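Flondley Community Kitchen to Open Shared Lunch Room in April 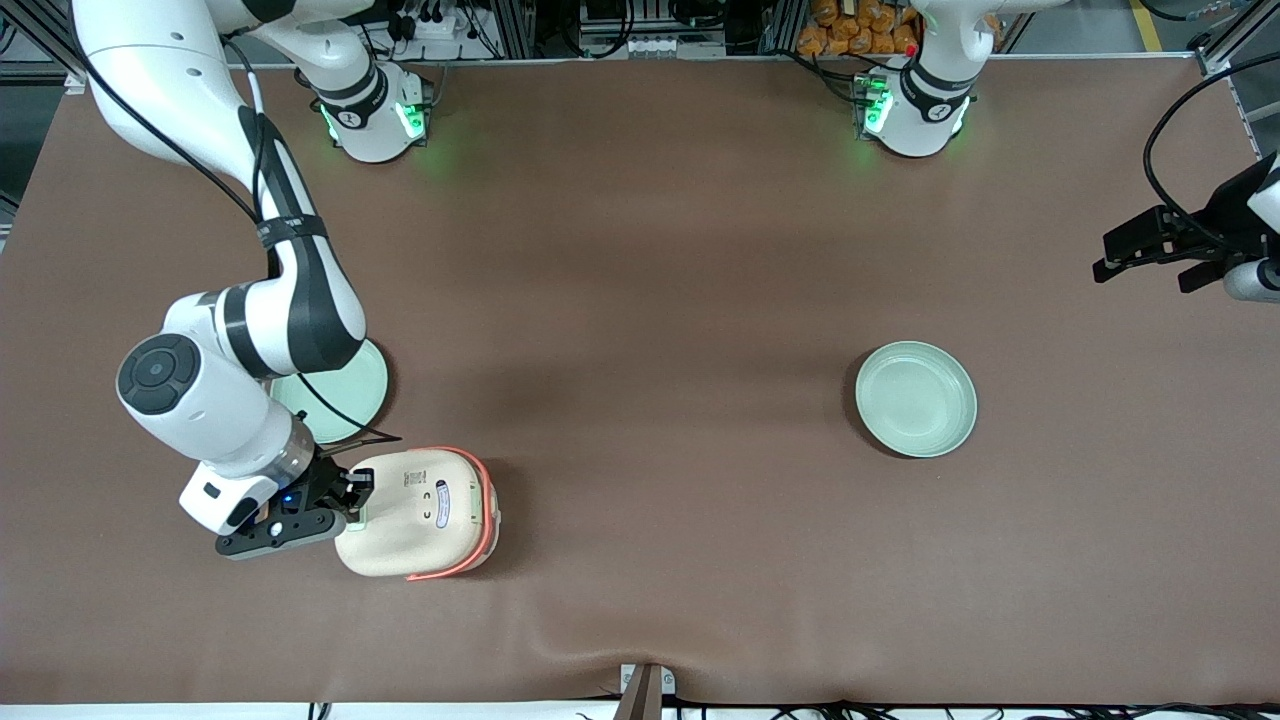 The Flondley Community Kitchen will open a shared lunch room on the ground floor of its Plorkudton building in April, following a refit of the former reading room. The new room will be available to tenants of the building and to registered visitors, and will replace the temporary arrangement in the second-floor corridor.

Under the new arrangement, each place will be laid with a shallow round plate in pale mint green, the color chosen for all tableware in the building. Visitors who bring their own food may use any rounded lunch container or small cooker, provided that it closes securely and carries a label. Wide brown mats will cover the tabletops so that plates and containers can be set down without marking the surface.

The kitchen has purchased 700 plates for the building as a whole. Those not needed in the lunch room will be kept in the main store and issued for larger gatherings. Plates already in use elsewhere in the building will be withdrawn gradually and offered to local groups on request.

"People eat at different hours here, and many of them bring a meal from home," said Luuk Van Leeuwen, who manages the building. "We wanted a room where a table could be laid quickly and cleared just as quickly, with the same tableware at every place."

The refit was carried out by Tutero, which also supplied the shelving and the two sinks. Work included new flooring, improved lighting over the tables and the removal of a partition wall between the reading room and the adjoining cloakroom. The books formerly held in the room have been moved to the upper hall, where they remain available to borrowers. The catalog lists 2,877 titles.

Lunch will be served from the counter by Cù, the café that currently operates at the front entrance. Its menu will remain the same for the first season. Persons who do not wish to buy food may use the room on the same terms as customers, and no minimum purchase will apply.

Users are asked to return plates to the rack beside the sinks and to wipe down the mat at their place before leaving. Food containers should be labeled with the owner's name and the contents. Containers left overnight will be moved to a shelf by the door and held for 7 days. Unlabeled containers will be emptied at closing time.

The room may be reserved for group meals outside the regular lunch period. Requests should be made in writing at the front desk and should state the number of places required. Groups are responsible for laying and clearing their own tables. Storage cupboards will remain locked during reservations, and a key may be obtained from the desk.

The temporary tables in the second-floor corridor will stay in place until the lunch room opens.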